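# Vuta Match Ball, Size 5

Thermally bonded soccer ball for league play and training on natural grass or turf.
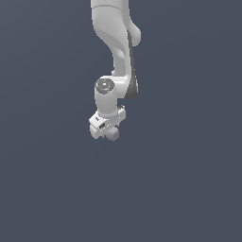 *White robotic arm on a blue-gray background (computer rendering).*

The Vuta is the top ball in the Moretico range. The panels are bonded with no stitching, so the surface takes on less water on a soaked field and keeps its weight late in the game. The textured cover gives keepers a better grip in rain.

**Details**

- Item no. 1129
- Size 5, for ages 12 and up
- Butyl bladder, replaceable valve
- Textured polyurethane cover
- Colors: white/navy, yellow/black
- Ships deflated; pump and needle sold separately

**Care**

Inflate to the pressure printed next to the valve. Wet the needle first. Wipe off mud with a damp cloth and let the ball dry indoors, away from heaters. Let out a little air if you store it over the winter.

**Club orders**

Team pricing starts at 200 balls. Orders of 500 or more can have a club crest printed on one panel. Send artwork to A-yeong Son in team sales before the end of April for fall delivery.

The Vuta is also sold in size 4 (item no. 726). Crest printing is not offered on that size.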